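Call for participants: equipment planning panel, gripper and arm replacement

Temton Workshop Services, Javardale site
Part-time, paid, fixed term. Remote participation possible for most sessions.

We are looking for people to argue with us before we spend money.

Temton runs a small handling lab in Javardale. We have a budget line for new arms and grippers, a short list of vendors, and a stack of quotes that all promise roughly the same thing in slightly different type. We have bought equipment on promises before. Some of it is still in use and some of it is on a shelf in Cedoswood with the plastic film on. This time we want a panel of outsiders to go through the plan line by line, and we want them in early enough that a "no" still counts.

If you have bought, installed, maintained or been stuck with automation equipment, please read on. If you sell it, please don't apply. We have your brochures.

What the work is

A good deal of our testing is now done in simulation, with a rendered arm, a rendered table and a handful of household objects. Vendors like this because a simulated gripper never needs a service visit. We like it because it is cheap. Whether it tells us anything useful about what to buy is one of the questions we want you to look at, and we have not settled it among ourselves.

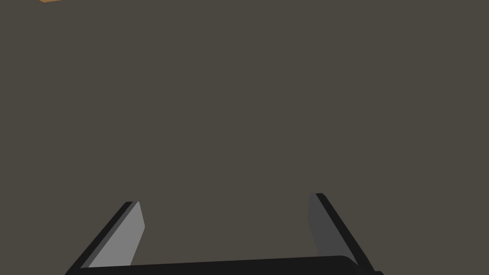
Simulated workspace, view over the open gripper fingers.

Panel members will be given recorded runs and stills like this one, together with the matching quote and the claims made for it. You will be asked to say which claims the material supports, which it doesn't, and what you would want to see on a real bench before signing anything. "I can't tell from this" is a perfectly good answer and we expect to hear it often.

You will also go through the parts of the budget that never make it into a demonstration: spare fingers and pads, mounting hardware, software licenses that renew every year, training, floor space, safety guarding, freight, and the hours our own staff lose while something is being set up. Our last plan treated most of these as "miscellaneous." They were not miscellaneous when the bills came in.

The numbers so far

The current plan has 163 budget lines. You will not be asked to review all of them, but you may ask to see any of them.

The starter gripper package we are weighing is quoted at $3,743 per unit, without installation. One vendor describes this as an all-in price. We would like a second opinion on the meaning of "all-in."

We are considering two units at first. There is pressure to order more up front for the discount. Several of us think the discount is the most expensive thing on the quote, and we'd like somebody without a stake in it to check the math.

Who should apply

You should have direct experience with at least one of the following:

Buying or specifying robot arms, grippers or similar equipment for a shop, lab, warehouse or school
Keeping that equipment running after the installer went home
Building or using simulated test setups, and comparing the results with real hardware
Cost planning for small sites where one bad purchase eats the year

No degree is required. We don't care much about job titles either. A maintenance tech who can explain why a cable kept failing is more use to us than a strategy deck.

You need to be comfortable disagreeing in writing. Comments go into the planning file under your panel number, and they stay there whether or not management likes them. 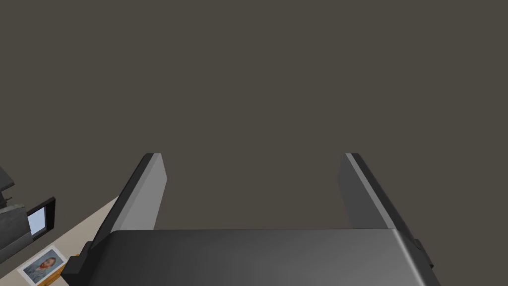

Open gripper with part of the tabletop at lower left, simulated.

Background reading comes as a packet with stills from several views, the draft equipment list and the earlier Ochoa proposal, which was turned down. We include the Ochoa proposal on purpose. It was rejected on price, and at least one of us now thinks it was the more careful piece of work — the maintenance section alone runs longer than some of the current bids.

Please do not prepare a presentation. We have sat through enough of those.

Time and pay

Panel members receive a flat fee of $800, paid in two parts: half after the first written review and half after the closing session. The fee doesn't depend on what you recommend. If you tell us to buy nothing and fix what we have, you get the same check.

The panel starts in February. Calls are held on Tuesday at 4 p.m. and are kept to an hour. Written review takes up the rest of the work and can be done at any time of day that suits you.

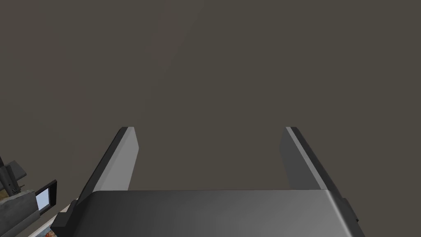

There is one optional site day in Javardale, where you can handle the existing hardware and open the cabinets. Travel is covered within reason, and we'll agree on the amount with you before you book. People who skip the site day are paid the same, though we'd encourage you to come if you can. A lot of what is wrong with our current setup is easier to point at than to write down.

What we can't offer

This is not a route to a permanent job. We can't promise that the panel's advice will be followed, either. What we have in writing is that no order goes out until the panel's review has been read and answered, point by point, by the people holding the budget.

We also can't share vendor pricing outside the panel, so you will be asked to sign a short confidentiality form. It is one page long and covers prices only. Your opinions of the equipment are your own.

How to apply

Send us a page or less, as plain text or PDF, covering:

What equipment you have bought, run or repaired
One purchase you would undo, and what you missed at the time
Any current or recent ties to equipment vendors, including family and consulting work
Whether you could attend the site day

The second item is the one we read first. Applications that skip it will be set aside.

Use the contact form on the Temton site and put "equipment panel" in the subject line. We reply to everyone, including the people we turn down. Applications close when the panel is full, and the listing will be taken down at that point.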